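3. Monter le Plustton (sans y laisser sa soirée)

J'ai monté trois vélos d'appartement Vatusport avant d'écrire cette page, et le Plustton est de loin celui que je préfère. La notice papier tient sur deux feuilles, alors je reprends tout dans mon ordre à moi !

1. Ouvrez le carton par le côté long et sortez le cadre.
2. Cherchez le sachet 682 (il était coincé sous la selle, chez moi) et gardez-le à portée de main.
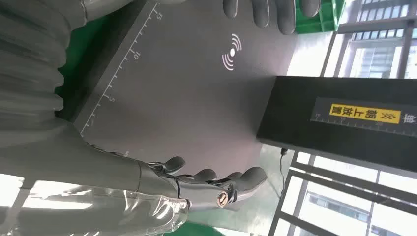

3. Posez le pied arrière en premier, puis le pied avant, vis serrées à la main. Pour travailler par terre, j'adore les grandes surfaces gris foncé comme celle-ci — les petites rondelles claires s'y repèrent d'un coup d'œil. Vous bloquerez les vis plus tard, à la clé.
4. Redressez le vélo et faites-le basculer doucement. S'il boite, tournez la molette du pied avant, un quart de tour à la fois.

Attention : la pédale gauche se visse à l'envers. Si ça force dès le premier tour, arrêtez tout et recommencez, le filetage de la manivelle est tendre. 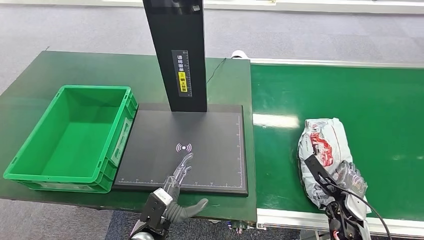

Behrouz Kiani m'a écrit en juillet que la pédale, il l'avait engagée de travers deux fois de suite, et qu'un peu de graisse Soltani sur le filetage avait tout arrangé. Je le fais maintenant à chaque montage.

5. Glissez la tige de selle jusqu'au repère 33 pour commencer. Assis, talon sur la pédale, la jambe doit être tendue.
6. Branchez la nappe de la console Hitis, puis rentrez le surplus de câble dans le tube avant de fixer le guidon. Ne pincez rien !
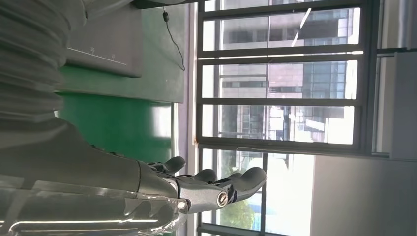
Pour Lachlan Mudgway, mieux vaut allumer la console avant de fermer le tube, parce qu'une nappe mal enfoncée oblige à tout redémonter. Il a raison, j'aurais dû le mettre en étape 6.

Note : si l'écran affiche « E2 », la nappe est à moitié sortie. Poussez jusqu'au petit clic.

7. Bloquez toutes les vis, pieds compris, puis retirez le film de la console.
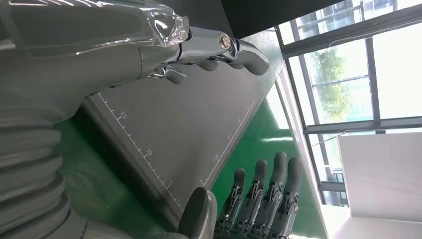

Fig. 4 — Film plastique transparent et boulon chromé à tête ronde.

8. Pédalez dix minutes sur la résistance la plus faible et resserrez les manivelles.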